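About Celer

We teach robots to handle laundry, and we do it by hand.
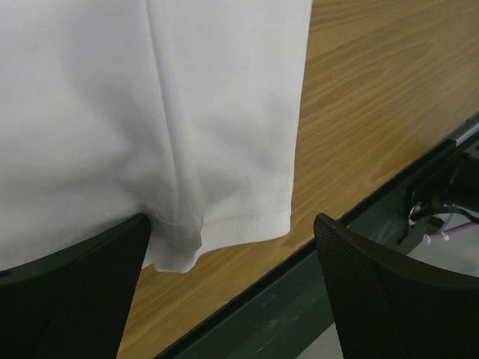

Who we are

Hi! I run Celer, a small workshop in Flallstead where five of us spend our working days moving robot arms through household and hotel chores, one try at a time. Each try gets recorded, cleaned up and handed over to the people who train the software. We don't build the robots and we don't write the big learning programs. What we make is the part in between, the examples, and I'd argue (I do argue, at every family dinner) that it's where most of the good stuff gets decided.

I came to this from commercial laundry. My first job was on the finishing line at a plant that did restaurant whites, and I folded so many smocks that my hands still do it while I'm on the phone. Years later a friend asked if I'd come by her lab and show a robot how to fold a shirt. I figured it would take an afternoon. I stayed until they turned the lights off and went back the next morning at 7, and a little while after that I was signing a lease.

What we do all day

Mostly cloth. Shirts, smocks, pillowcases, napkins, aprons, the occasional fitted sheet when somebody is feeling brave. Cloth is the fun end of this work because it never sits the same way twice. A mug is a mug from any side, but a shirt dropped on a table can have its hem curled under, a pleat hanging down where you wanted a flat edge, a sleeve tucked somewhere you'd never look. A person sorts that out without thinking. A robot needs to see lots and lots of people sorting it out.

We have two ways of showing it. The first is hand guiding, where you take hold of the arm itself, with the motors relaxed, and walk it through the motion. It's lovely for slow things like lining up a hem or smoothing a panel, and new people get the feel of it in a morning. The second is remote control, which we use for nearly everything else. You sit at a pair of small handheld controllers, the arm copies what your hands do, and you watch both the table and the view from the wrist camera. It's a funny feeling at first! You reach, the gripper reaches, and then you learn that you have been relying on your fingertips your whole life and now you haven't got any.

Our standard job these days is what we call the Verner set. It's 19 short tasks with a single garment, starting with "pick up one corner" and working up to a full fold and stack. Every operator here has done the whole set, me included, and I'm still the slowest at number 12 (turning a garment over without dragging it).

How we think about a good demonstration

People ask me this on tours so I might as well put it down. A good demonstration is one the robot could have done itself. That means you look through the cameras it has, you don't lean over to peek from the other side, and you don't do anything fancy with timing that only makes sense if you knew what was coming. If the seam you want is buried under a fold, then you go and find it with the gripper, the way the robot will have to.

We also keep plenty of the untidy ones. When an operator closes on two layers and wanted one, we ask them to let go, back off and try again, all in the same recording. I've had customers ask us to trim those parts out and we'll do it if they insist, but I always make my case first. A robot that has only ever seen perfect grabs has no idea what to do after a bad one.

And we go gently. Soft starts, soft stops, no yanking. Partly that's for the fabric and partly it's because jerky hands make jerky recordings, and somebody downstream has to live with them.

Some numbers, if you like numbers

On a good week the workshop records 1,000 demonstrations, and our rule is that we'd sooner ship 600 we're happy with. Everything gets watched back by someone other than the person who recorded it. This used to be my job alone and I got very good at eating lunch with one hand.

Our tools

The workhorse of our software is Tichý, a recording program we wrote ourselves after getting tired of stopping and starting with a mouse. You run it with a foot pedal: one tap starts, one tap saves, a long press throws the take away. It stamps each take with the garment, the task and the operator's initials, and it keeps the camera views and arm positions lined up in time. It is not pretty. The buttons are still the color I picked on the first day. But it hasn't lost a take since last June and I'm not touching it.

Working here

We hire people who are good with their hands, and we don't mind much where they got that way. Tailoring, laundry, catering, model kits, physical therapy, all welcome. You'll spend your first two weeks on hand guiding, then move to the controllers when you feel ready. Shifts are short, with a proper break in the middle, since nobody drives an arm well when they're tired, and everyone swaps between recording and reviewing so no one gets stuck with the same chore. If you're curious, write to us and say what you can do with your hands. I read those letters myself and I love them.

Working with us

If you have a robot that needs to learn something soft and floppy, we'd like to hear about it. Send us the garment or the linens if you can (several of each, washed a few times, please, brand new cloth behaves differently) and tell us which arm and gripper you plan to use. We'll run a small batch first so you can look it over and tell us what we got wrong. Sometimes the answer is that we folded it the way I was taught and you fold it some other way. I'll grumble, and then we'll record it your way.

Visits are by arrangement, mornings are best, and you are very welcome to have a go at the controllers. Bring a shirt you don't mind seeing folded badly.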